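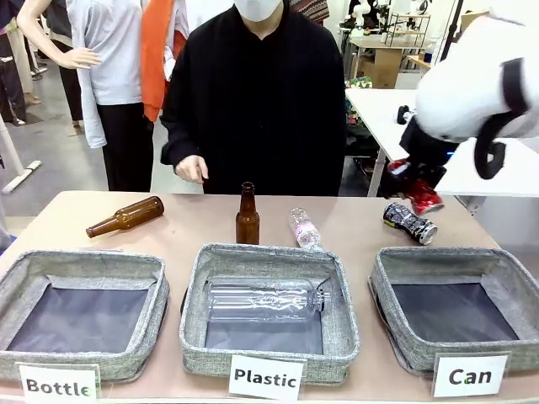
Section 3. Running the sorting table

The Skakileo cell sorts mixed drink containers into three bins: Bottle, Plastic and Can. One staff member, called the attendant in this guide, stays at the table for the whole run. If you sorted by hand before the change, read 3.3 as well. It lists which parts of the job are still yours.

3.1 Before the run

1. Place the three bins side by side along the near edge of the table.

2. Stand one sign in front of each bin. From left to right they read Bottle, Plastic, Can. The arm goes by bin position and does not read the signs. They are for people.

3. Put on your mask.

4. Set the containers on the table behind the bins. Glass bottles can stand or lie down. Crushed cans are fine. Leave 2 inches between items where you can.

Note: Labels can stay on plastic bottles. Bottles without a label are sorted the same way.

5. Check that the black strap on the forearm is snug and that no cable is caught under the arm.

6. Step back behind the table and press Start on the Kasska panel.

CAUTION: Do not reach over the bins while the arm is moving. Press Pause and wait for the arm to stop.

3.2 During the run

1. Keep your hands off the tabletop and watch the gripper as it comes down. Cans that lie close together are the usual cause of a missed grip. 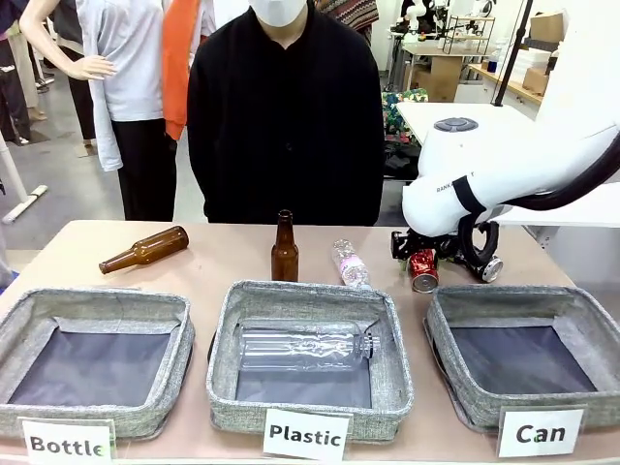

2. If the gripper misses the same item twice, press Pause, move the item clear of its neighbors and press Resume.

3. If an item lands in the wrong bin, leave it there until the run ends. Move it by hand and enter it in the log.

4. Stop the run if glass breaks. Clear the table before you restart.

CAUTION: Pause does not cut power to the arm. Use the red stop button before you pick up broken glass.

3.3 What changes for staff

Attendants no longer place each container in its bin. They load the table, clear stops, empty bins and keep the log. A shift of nearly 100 items should be logged on one sheet.

Attendants rotate every 2 hours. Watching the arm is tiring in a different way from hand sorting, so do not skip the change.

Any attendant may stop a run. You do not need a supervisor's approval, and stops are not counted against you.

Send questions about rotation or training to Nima Ghorbani. Hand sorting instructions are in Section 5.

Revised July 11, 2023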